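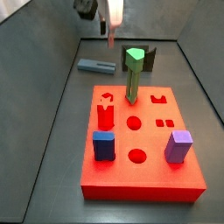

Toy library news: the foam shape sorter

The big red foam sorter is back on the lending list for August. It has been off the shelf for a while, mostly waiting for Joni Peltonen and me to go through the box and check which blocks belonged to it. Over the winter two sets had been mixed together, and families were taking home pieces that would not go into any hole on the board.

It is one of the larger things we lend. The board is a thick slab of foam and needs a table of its own, or a clear bit of floor. The blocks are chunky enough to stand up by themselves, so a child can set them out on top of the board and look at them for a while before trying anything. Plenty of children do only that on the first day.

The holes vary a good deal in difficulty. The round ones are the easiest, as it does not matter which way the block is turned. The small squares come next. They sit side by side, and younger children often try the same block over one and then the other. The notched holes take much longer. The red block is the one we get asked about most, because it is nearly the same colour as the board and parents think it has gone missing. Please look on the board itself before ringing us.

A deposit of 60 crowns is taken when you borrow it and given back on return. Replacing the whole set would cost us 300, so please do bring everything back, including any block that has been chewed. We would sooner have a chewed one than none.

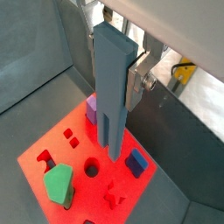

Kona, August

Oriana Tapia has had the sorter at her Thursday group and sent us some notes. She puts it out at the start of the morning and leaves it there until the snack. Her children are between one and a half and four, and the same board does for all of them if the blocks are changed.

For the youngest she gives out one block at a time and turns the board so that the hole it needs is the one nearest the child. The older ones get the board set at an angle, with a corner towards them. She says this makes them turn the block in their hand before they try it, and that the star or cross sort of hole is the one they argue over. One boy spent most of a morning on it and would not be helped.

She also asks that people stop tidying the blocks into their holes at the end of a session. If the board comes out of the bag already filled, the little ones do not see that there are holes at all. She keeps the blocks in a cloth bag and the board flat on top of the cupboard.

Aarne Leinonen tried it with his granddaughter at home and found it worked better on the table than on the carpet. On the carpet the board slid away when she pushed down. He put a damp tea towel under it, and that was enough to hold it.

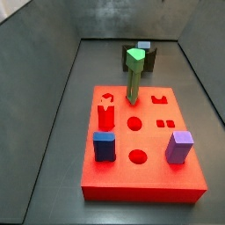
Cleaning and returning

Wipe the board with a cloth wrung out in warm soapy water. Do the holes as well – crumbs collect along the bottom edges and are easy to miss. A dry pastry brush is good for the small squares. Leave the board flat to dry, away from the radiator, and do not put anything on top of it. Foam keeps a dent for a long time.

The blocks can be washed in the sink and stood on a towel overnight. Please don't put them in the dishwasher. We lost the first green one that way.

Returns are at the Plumia hall, side door, from half past nine. If you are coming from the Miettinen side of town you can leave it with Hanne Pitkänen instead, but let her know beforehand, as the board will not go through her letterbox and she does not want it left on the step.

There is a waiting list, and the loan is two weeks. Put your name on the sheet by the jigsaws or tell Joni.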